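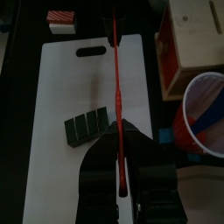 What is the best surface for sorting small parts at a table?

A light-colored board with a handle slot. Small pieces show up against it, and the whole job can be carried to a shelf when the table is needed for something else.

Print this page | E-mail this page

Reading time: 2 minutes

The Small Parts Table: Gallery

The small parts table is kept at the back of the Namirlow workshop, next to the paper cutter. It has a dark top, and for years people lost things on it. Makis Alexiou started putting white boards down in February, and most of the work on small pieces is now done on top of one.

The gallery is short. The notes cover the board, the pieces and how we put things away — the three subjects people write to us about.

The picture at the top of the page

White board on the dark tabletop, with the handle slot at the far end. The corners are rounded, so it slides in and out of the rack without catching.

The green block on the board has four upright segments with three narrow grooves between them. We call this shape a comb. Combs are stored with the other grooved pieces in the Grover drawers.

The long red rod is thin and glossy, a little thicker in the middle, with a rounded tip that is darker than the rest. Rods go in the tall jar, tip down.

Past the end of the board is a small block, red with white diagonal stripes on top and plain white underneath. Striped blocks have their own tray. Please don't mix them with the plain ones.

Notes on the boards

We have 2 sizes. The large one is for sorting and laying out, and the small one is for gluing. Glue boards are marked on the back with a G and should not be used for anything else.

Wipe boards with a damp cloth and stand them on edge to dry. Nithin Arumugam has asked that they not be leaned against the heater — one has already warped.

Notes on the drawers

The Grover cabinet holds 300 pieces when the dividers are in. The older Tzanetos cabinet holds 700, but its bottom drawer sticks and is best left for spare jars and lids. If a piece has no label, put it in the shallow dish by the door and it will be sorted on the next open evening.

Page last changed Wed 19 August

Contact | Copyright Namirlow Workshop | Back to top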